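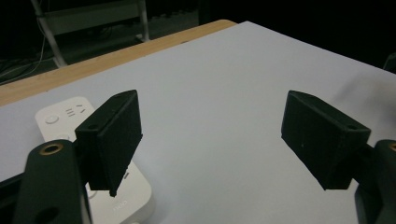

Mared Trevor asked me last week whether the Flirusix was worth having if you've never built a gripper before, and said she'd happily pay for a kit as long as she didn't have to learn CAD first. Good news, Mared – you don't. I've cut everything, tapped what needs tapping and put it in one box, so all you do is bolt it together and get on with the fun bit.

Flirusix hand-held gripper kit, version 2
£137, posted from Zadthorpe
In stock

So what is it? It's a two-finger gripper you hold and work yourself, with a camera looking down at the fingers. I started building them because I wanted to record myself picking things up and then have my little bench arm (he's called Samuel, he's slow, I love him) try the same moves afterwards. Version 1 was a bit of a brute. It worked, but it made my wrist ache and the fingers wobbled if you so much as looked at them.

Version 2 has new fingers, and I'm really pleased with these! They're matt black blocks with a flat inner face, and they taper down to a small point at the bottom, so you can go for something thin lying on a table and still use the flat part for chunkier things. The mounting arms have brass-ringed threaded inserts in them now. I was putting screws straight into the plastic before, and after the third or fourth finger swap the holes were ruined. With the inserts you can chop and change as often as you like.

In the box
Two fingers, black
Two mounting arms, inserts already fitted
Connecting brackets
Handle and trigger
Camera plate (camera not included, sorry)
Bag of 16 screws and the hex key that fits them
Printed build sheet

You'll need a small screwdriver, a clear bit of table and an evening. My first one took me a whole weekend, but I was making it up as I went. Iestyn Ellis built his at the Serketti workshop between two cups of tea and sent me a very smug message.

A few things I've learnt from using mine:

Do the bracket screws up by hand first, all of them, and only then nip them tight. If you tighten one side straight away the fingers won't meet squarely and you'll be cross with me.

Put something plain and pale on the table when you're recording. The black fingers stand out nicely against it – my own wooden bench is lovely but a bit busy.

Check that the fingers open right out before you start a session. Mine caught on a stray cable once and I lost an hour's recordings.

Spare fingers are £16 a pair. If you'd like the drawings so you can make your own shapes, email me and I'll send them over free with any kit. Prapai Kongkaew has done a curved pair for picking up eggs, and I'm trying to talk her into letting me sell them.

Orders go out on Tuesdays. I'm happy to swap any part that arrives broken, just send me a photo and tell me which bit it is.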